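Chapter 7

When the Bench Changes and the People Stay

In this chapter
What gets automated first, and why it is hardly ever the whole job
Where the leftover work goes
Pay, grades and the people left off the plan
Reading a bench before you read a report

Start with a cable. Small one, ordinary network cable, clear plug on the end. Picking it up takes a person no thought at all. Pushing it into a socket takes a bit more, but not much. Find the notch, line up the tab, push, wait for the click. People who do it for a living do it while talking about lunch.

At Trurka, a contract shop that tested and packed small network boxes, 60 people did some version of this every shift. Pick, plug, read the light, unplug, bag. The company bought its boxes from Hamada and sold the finished kits on. Margins thin. Wrists sore. When management began talking about two-armed robot benches, most of the floor heard one thing, which was layoffs. A few heard the end of sore wrists. Both groups were partly right, and the rest of this chapter is about the partly.

Indira Murthy had been a line lead there for years before she moved over to work on the new benches. Her notes from that time are used all through the chapter. They are short. "Arms don't care about the clock," reads one. Another: "Who resets the table? Me."

That second note matters more than it looks. Keep it in mind.

7.1 The job and the task

A job is a bundle. Tasks are the sticks in it. Automation takes sticks, seldom the bundle. You met this idea in Chapter 2, go back if it's hazy.

On paper the plugging job at Trurka had one task. Murthy listed the real ones on the back of a shift sheet. Fetching. Untangling. Spotting a bent pin. Wiping down. Noticing that a carton felt light. Showing the new hire where to stand. Telling the supervisor the truth about the count. Of these the bench was meant to take over just the fetching and plugging, and even then only once the parts were laid out where the arms could get at them.

Laying out is work. Somebody has to do it. In the old system it was hidden inside the job, a few seconds at a time, so it was never timed and never paid for by name. Put in a robot and the few seconds come out in the open. Now it is a task all by itself, and there is a fight over what grade it gets.

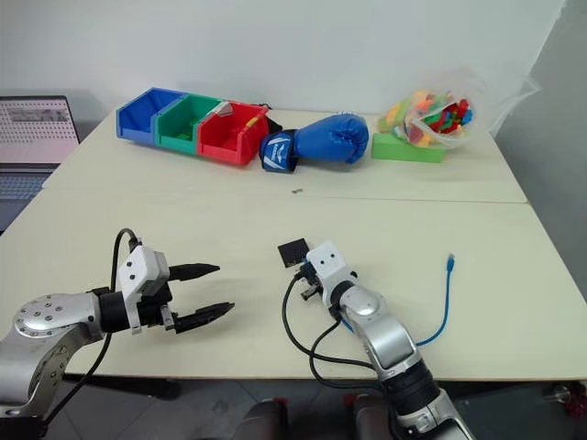

Figure 7.1. A two-arm bench with a network cable on the near table and parts bins along the back.

Look at the figure as a workplace, the way you would look at a kitchen you were about to cook in. What has to be put back between runs? What can the arms reach, and what has to be carried over? Which things on the table belong to the task and which are there for something else? A time study that starts when the gripper closes will miss all of it.

Elango Kaimal ran the first time study at Trurka and did miss it. He says so himself in his report. He clocked the robot cycle, clocked the hand cycle, put them side by side. The hands were faster. The robot was steadier. He wrote that up and sent it in. What he left out was the time between cycles, when a person stepped up, straightend the cable, put the box back, stepped away. His second study counted it. Over one month it logged 1628 resets, every one of them done by hand, and none of them in anybody's job description.

Key term. Residual work: what is left for people after a task is automated, plus whatever new work the automation itself brings in.

Note the second half of that. Students forget it on tests every year. Residual work is leftovers and additions both.

7.2 What hands know

Ask a skilled plugger how she knows the cable is in. She'll say the click. Press her and more comes out. The push gets hard, then soft. The plug stops wobbling. If it's in crooked the cable leans. She has never said any of this out loud before, no reason to.

This is tacit knowledge. Known by doing, rarely written down. Automation projects run on it and mostly don't pay for it. At Trurka the installers, a small firm called Oltiseck, sat with four of the pluggers for two weeks and asked questions. Good practice, so far. The pluggers were paid their normal rate. Output targets were not lowered for those two weeks, so they explained their work and did their work and went home tired.

Was that fair? The class usually splits. One side says they were on the clock, so it's covered. Other side says teaching is a different job from plugging and should be paid as one. Murthy leaned to the second. Kaimal, then, to the first. He changed his mind later, see 7.5.

A practical point gets lost in that argument. Holding matters as much as plugging. A person plugging a cable holds the box in the other hand without knowing they do it. Tilts it, turns it to the light, braces it on a hip. The second hand never appears in the time study because it never seems to do anything. But take it away and the box just slides across the table when you push. So a bench has to hold the box too, tight enough that it stays put, with the socket turned to where the plug will come from.

Murthy's notes on this run to half a page, long for her. Mostly complaints. Box too high in the fingers. Box turned. Box fine but the cable has rolled off somewhere. Her fix for the last one was to lay the cable the same way each time, plug end first. She didn't ask anyone. It went into the written procedure in July and her name was not on it. 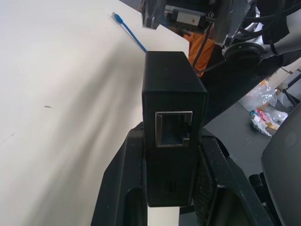

7.3 Who moves where

Now the people. Of the 60 on the plugging lines, the plan had three places to put them. Bench tenders, who would set up and reset. Quality, which was already full. And "natural turnover", a phrase you'll meet a lot, meaning wait for people to quit.

The plan did not mention pay grades at all. Bench tending was posted at the old plugging rate. Reasonable, on the face of it, same floor, same hours. But tenders were expected to stop a bench, work out what had gone wrong, write it up, start it again. That is closer to what technicians at the firm did, and technicians earned more. The first six tenders asked for a regrade and were told to wait for the review.

Compare Ternari, a smaller outfit in the same trade. They had 200 employees in total and wrote the new grade before the benches came in. Training was 300 dollars a head, paid up front, and anyone on the line could sign up. Slower start. Fewer people quit. Whether the one caused the other is hard to say from two firms, and you should be carefull about saying so in an essay.

Questions to carry into the rest of the chapter

When a worker's fix ends up in the procedure, what is owed to the worker?

Should reset time be counted as machine time or as labor? Who gains from each answer?

Trurka had the steadier bench and the unhappier floor. Could it have had one without the other?

Before you read on

Pick a task you do with both hands. Tying a trash bag, opening a jar, anything. Do it slowly and write down what the quiet hand does. Keep the list to one page and bring it with you, you'll need it for the exercise in 7.4.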